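Search this notebook Go

Place setting, second go at the table
February, posted by Jong-dae Koo

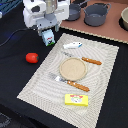 Milk carton past the corner of the placemat, tomato out on the black cloth.

OK so the black tablecloth stays! I wasn't sold on it when Dae-han pulled it out of the Fevance box, but the pale placemat really stands out on it and I can find the edges at a glance. The old cream one from Trevater just swallowed everything (and it shows every crumb, don't ask).

I've put the mat down at an angle this time. Felt wrong for the first 15 minutes - I kept wanting to straighten it - and now I like it. The wavy weave doesn't give you a straight line to go by anyway, so use the darker border if you need to put the mat back where it was.

Food bits: the little blue milk carton and the red tomato are both keepers. The carton stands up fine on the cloth. The tomato I'm less sure about, it's so shiny. Might try the duller one from the Kang set, if anybody knows which drawer that ended up in.

To do:
- iron the cloth, low heat, 5 minutes tops
- 2 more placemats, same weave
- ask Fistwood if they still do the pale beige

Left everything set up for tomorrow, so please eat your lunch at the other table.

Comments (3)

Dae-han Seok: Told you about the cloth. Kang drawer is under the sink.

Jong-dae Koo: Under the SINK? Who puts a tomato under the sink

Dae-han Seok: Fistwood has the beige, I'll order two tonight.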